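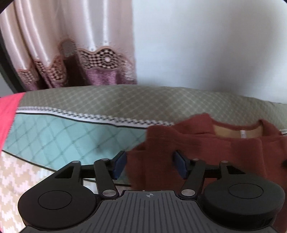 Viernes, 19 de noviembre de 2021

Taller de tintes, pruebas de lavado de la lana de Tuvaston.

Sigo con las madejas teñidas con rubia. Anoche dejé tres en agua a 40 grados con jabón neutro y esta mañana el baño tenía bastante color. La del lote Voyle es la que peor aguanta. Peso en seco antes del lavado: 426 g las tres juntas. Falta pesarlas otra vez cuando se sequen.

Creo que el problema está en el mordiente. En el cuaderno viejo pone alumbre al 15, pero la balanza de Utthorpe no estaba calibrada y no me fío. Repetir con la balanza nueva.
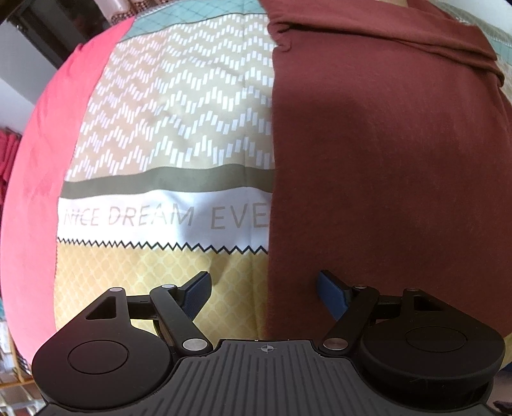 El segundo baño lo bajé a 35 grados y lo tuve casi 3 horas, removiendo poco. Destiñe menos. El tono queda más apagado, tirando a ladrillo, y a mí me gusta, aunque para el encargo de Nurance lo quieren vivo.

Pendiente:
- comprar crémor tártaro
- etiquetar los botes del estante bajo (hay dos sin fecha)
- probar el agua de lluvia, la del grifo trae mucha cal
- muestras a la luz en la ventana sur hasta enero

No usar la olla de cobre para la rubia, oscurece. La próxima tanda, en la de acero.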